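집에서 만드는 로봇 팔, 자주 묻는 질문

Destwood 공동 작업실 부엌 조리대 프로젝트

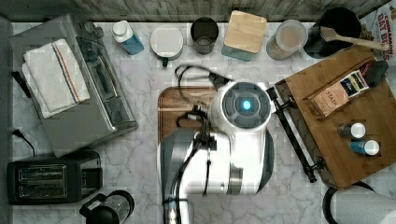

토스터 오븐과 도마 사이, 조리대 위의 흰색 팔.

이 페이지는 Destwood 작업실에서 로봇 팔을 만드는 동안 같은 질문에 같은 대답을 너무 여러 번 하다가 만들었습니다. 메일을 보내기 전에 읽어 주시면 감사하겠고, 읽고 나서도 보내신다면 말릴 방법은 없습니다. 마지막으로 고친 날은 2022년 12월 8일입니다.

일반

이게 정확히 무슨 프로젝트인가요?

부엌 조리대 위에서 작은 물건을 집어 다른 자리로 옮기는 팔을 만드는 프로젝트입니다. 이름은 Gestley입니다. 거창한 뜻은 없고, 저장소를 만들 때 이름 칸이 비어 있으면 다음으로 넘어가지 않아서 적었습니다. 기구는 Thongchai Petchrat이, 제어 코드와 이 페이지는 제가(Buppha Yimyam) 맡습니다. 배선은 서로 상대방이 맡은 줄 알고 있던 기간이 꽤 길었습니다.

요리를 해 주나요?

아니요. 차도 끓이지 않습니다. 차 상자를 도마 이쪽에서 저쪽으로 옮기는 것이 현재의 목표이고, 이 문장을 읽고 실망하셨다면 저희 어머니와 같은 편이십니다.

왜 하필 부엌인가요?

작업실에서 높이가 맞고, 흔들리지 않고, 콘센트가 가까운 면이 부엌 조리대뿐이었습니다. 작업대도 있습니다만 한쪽 다리가 짧습니다. 팔이 가속할 때마다 작업대가 같이 움직이면 무엇을 보정하고 있는지 알 수 없게 됩니다. 다리 밑에 종이를 접어 넣는 방법은 써 봤습니다. 제안 메일은 그만 보내셔도 됩니다.

조리대를 치우고 하면 안 되나요?

7월까지는 치우고 했습니다. 빈 조리대에서는 아주 잘 움직였습니다. 문제는 아침마다 누군가 토스터를 쓴다는 점이었고, 빈 조리대만 아는 팔은 토스터가 돌아오는 순간 쓸모가 없어졌습니다. 지금은 평소에 놓이는 대로 두고 시험합니다. 시리얼 상자도, 키친타월 걸이도 그대로 둡니다.

다른 사람들이 싫어하지 않나요?

화요일 오전은 싫어하는 분이 있어서 뺐습니다. 나머지 시간에는 달력에 먼저 적는 사람이 조리대를 씁니다. 수프를 데우는 일도 예약으로 인정됩니다.

부품과 비용

얼마 들었나요?

팔의 구동부와 제어 보드는 중고로 산 묶음이었고 271달러를 냈습니다. 배송비와 케이블, 잘못 산 베어링은 따로입니다. 잘못 산 베어링의 합계는 일부러 계산하지 않았습니다.

부품은 어디서 사나요?

나사와 커넥터는 Cetance에서, 알루미늄 가공은 Nilsuwan에서 합니다. 둘 다 동네 가게라 온라인 주문은 안 됩니다. Nilsuwan에 도면을 맡기실 분은 단위를 반드시 적으세요. 저희는 안 적었고, 그 결과물은 지금 문 받침으로 잘 쓰고 있습니다.

집게는 왜 그렇게 긴가요?

처음 것은 짧았습니다. 그러자 손목이 먼저 물건에 닿았습니다. 검은 금속 브래킷을 길게 빼서 손목이 도마 위로 한참 물러나 있게 했고, 대신 끝이 떨립니다. 길이를 얻고 강성을 잃는 교환인데, 현재로서는 손해를 조금 보고 있습니다. 짧은 쪽으로 다시 갈지는 Thongchai와 제 의견이 갈립니다.

3D 프린터가 꼭 필요한가요?

있으면 편합니다. 저희 설계에서 출력하는 부품은 지그와 케이블 고정구 정도라, 프린터가 있는 친구에게 밥을 한 번 사는 편이 쌉니다. 힘을 받는 브래킷은 출력하지 마세요. 한 번 해 보시겠다는 분은 보안경을 쓰세요.

손목의 파란 불은 무슨 뜻인가요?

저희 펌웨어에서 파란색은 전원이 들어와 있고 오류가 없다는 뜻입니다. 명령을 기다린다는 뜻은 아닙니다. 이미 명령을 받아 곧 움직일 수도 있으니, 파란 불을 보고 안심해서 손을 넣지 마세요. 이 색을 고른 사람은 저이고, 후회하고 있습니다.

배선

케이블이 밖으로 나와 있는데 원래 그런가요?

지금은 그렇습니다. 팔을 따라 내려오는 검은 케이블은 안으로 넣을 계획이 있고, 계획은 오래전부터 있었습니다. 바깥에 두면 갈아 끼우기는 아주 쉽습니다. 손목이 돌 때 여유분이 필요하므로 고리를 남겨 두어야 하는데, 그 고리가 뒤쪽 용기들 근처까지 갑니다. 경로를 바꿀 때마다 전체 동작을 가장 느린 속도로 한 번 돌려 보고, 손은 비상 정지 버튼 위에 두세요.

케이블 길이는 어떻게 정하나요?

팔을 가장 멀리 뻗은 자세와 손목을 끝까지 돌린 자세를 따로 잰 다음 긴 쪽을 택합니다. 두 자세를 동시에 취할 일은 없을 거라고 생각하고 짧은 쪽에 맞추면 첫날에 그 자세가 나옵니다.

주방 가전과 같은 콘센트를 써도 되나요?

쓰지 마세요. 토스터 오븐과 전기 주전자는 전력을 많이 먹습니다. 팔은 별도 회로에 연결하고, 전원 어댑터는 싱크대에서 떨어진 곳에 두세요. 팔을 돌리는 동안에는 가전을 켜지 않는 것이 저희 규칙입니다. 전선이 움직이는 범위 안에 있으면 옮기고, 못 옮기면 그날은 안 합니다.

시험

무엇을 집게 하나요?

단단하고, 비싸지 않고, 떨어뜨려도 사람이 울지 않는 것입니다. 요즘은 도마에 Stash 차 상자와 흰 뚜껑이 달린 작은 병 두 개를 놓고 합니다. 상자는 면이 평평해서 연습용으로 좋습니다. 병은 눕혀 놓으면 난이도가 확 올라가는데, 집게가 조금만 비스듬히 들어가도 굴러갑니다.

성공률은 어느 정도인가요?

차 상자를 같은 자리에 두고 한 시험에서는 30번 시도해서 두 번 실패했습니다. 자랑하려고 적는 숫자가 맞습니다. 상자를 돌려 놓고 한 시험의 숫자는 다음 판에 싣겠습니다. 지난 판에도 그렇게 썼습니다.

도마는 왜 까나요?

대리석에 집게 끝이 닿는 소리를 한 번 들으시면 바로 까시게 됩니다. 나무는 조금 받아 주고, 자국이 나도 칼자국이라고 할 수 있습니다. 무늬가 적은 도마가 카메라 인식에는 낫습니다. 줄무늬가 뚜렷한 나무에서는 저희 코드가 가끔 무늬를 물건의 가장자리로 착각합니다.

대리석 무늬도 방해가 되나요?

됩니다. 회색 결이 대각선으로 지나가면 윤곽 검출이 신이 나서 선을 긋습니다. 문턱값을 올려서 해결했더니 이번에는 흰 물건이 안 보였습니다. 지금 값은 128인데, 저희 조명과 저희 조리대에서만 맞는 값이니 그대로 베끼고 안 된다고 메일을 보내지는 말아 주세요.

유리 용기도 집을 수 있나요?

시키지 않습니다. 유리와 투명한 통은 금지 구역으로 등록해 두었습니다. 힘 조절이 나아지면 다시 생각하겠지만, 깨진 조각을 치우는 사람은 로봇이 아닙니다.

수건이나 천은요?

천은 다음다음 단계입니다. 천은 매번 모양이 다르고, 집으면 또 달라집니다. 토스터 오븐 위에 수건을 걸쳐 두는 습관은 오븐을 켜기 전에 반드시 고치세요. 이건 로봇과 관계없는 조언입니다.

안전

아이나 고양이가 있는 집에서 해도 되나요?

문이 닫히는 방에서 하세요. 조리대는 고양이가 아무렇지 않게 올라오는 높이이고, 저희 팔에는 고양이를 알아보는 기능이 없습니다. 전원을 켠 채 자리를 비우지 마시고요.

비상 정지는 어떻게 만들었나요?

모터 전원을 물리적으로 끊는 버튼을 씁니다. 화면 속 버튼은 비상 정지로 치지 않습니다. 한 가지 주의할 점은, 저희 팔은 전원이 끊기면 버티지 못하고 내려앉는다는 것입니다. 버튼을 누르기 전에 팔 아래에 손이 없는지 보세요. 브레이크가 달린 관절은 비싸서 아직 위시리스트에 있습니다.

음식에 쓰는 조리대인데 위생은 괜찮나요?

시험이 끝나면 조리대와 도마를 닦습니다. 관절 윤활유가 떨어질 수 있으니 로봇 밑에 깐 도마에서는 음식을 썰지 않습니다. 시험용 병에 든 것도 마시지 마세요. 분무형 세제를 쓸 때는 천에 뿌려서 닦고, 관절 쪽으로는 뿌리지 마세요.

참여와 자료

도면과 코드를 받을 수 있나요?

코드는 메일로 요청하시면 저장소 주소를 보내 드립니다. 주석은 절반이 태국어이고 나머지 절반은 한탄입니다. 도면은 단위를 적은 판으로 다시 정리하는 중입니다.

직접 보러 가도 되나요?

토요일 오후에 오시면 대개 누군가 있습니다. 움직이는 모습을 꼭 보고 싶으시면 미리 연락을 주세요. 미리 연락을 주셔도 그날 나사를 조이는 모습만 보실 수 있습니다.

초보자인데 똑같이 따라 만들어도 되나요?

관절 두 개짜리부터 하세요. 관절이 늘어날수록 고장의 종류가 늘어나고, 어느 관절 탓인지 찾는 시간은 그보다 빨리 늘어납니다. Thongchai는 처음부터 끝까지 큰 것으로 배워야 한다고 주장하는데, 그분은 주말이 비어 있습니다.

언제 완성되나요?

상자를 옮기는 일은 됩니다. 병은 안 됩니다. 케이블은 밖에 있습니다. 이 셋 중 하나가 바뀌면 페이지를 고치겠습니다.

여기에 없는 질문은 어디로 보내나요?

작업실 메일로 보내시되 제목에 Gestley라고 적어 주세요. 제목이 없는 메일은 부엌 예약 담당자에게 가고, 그분은 수프 예약으로 처리합니다.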